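Low Bed, Terry Layer: Room Gallery
Last updated: 8 September 2020

Anneliese Schwerdtfeger keeps this gallery for the Kuvidton bedding notes. The subject is a low bed dressed in layers, with a terry layer at the foot end and a small red-orange cloth left to be folded. The layering follows the Nallico guest room sheet: pale cover at the head, plain middle layer, towelling last. Folding is done on the towelling, which grips light cotton better than a smooth duvet cover does.
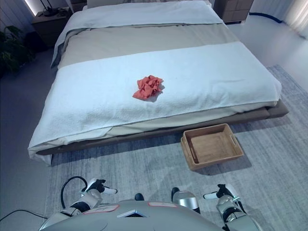
Beige duvet in the middle, terry over the foot. The woven basket on the floor is empty.

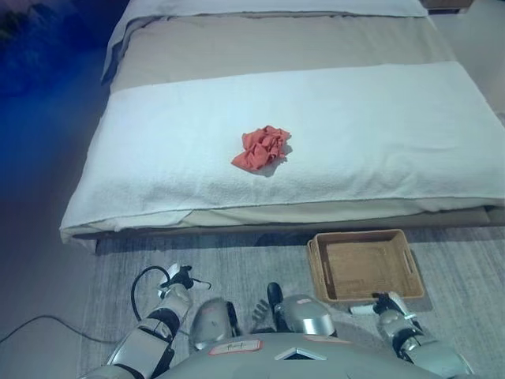
Towelling taken over the front edge, with a few folds at the lower left corner.
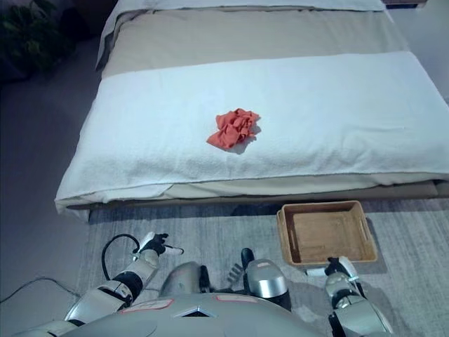

Cloth at the centre of the towelling. Leafy plant at the upper left, beside the head end.
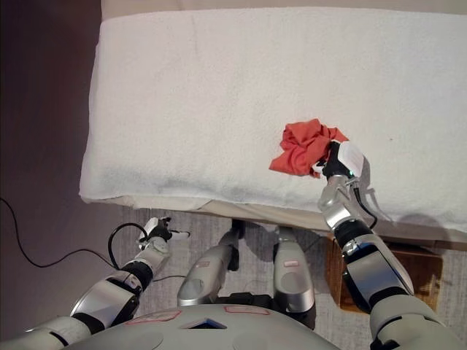 Cloth gripped along its right side, loose flaps to the left.

All four: crumpled red-orange cloth on white terry.

Notes on the layer: wash at 60 before first use and line dry. Up to 12 small cloths can be folded on it before it needs pulling straight. Fold in half, then in half again, hems inward. The bath linen pages will be added in November.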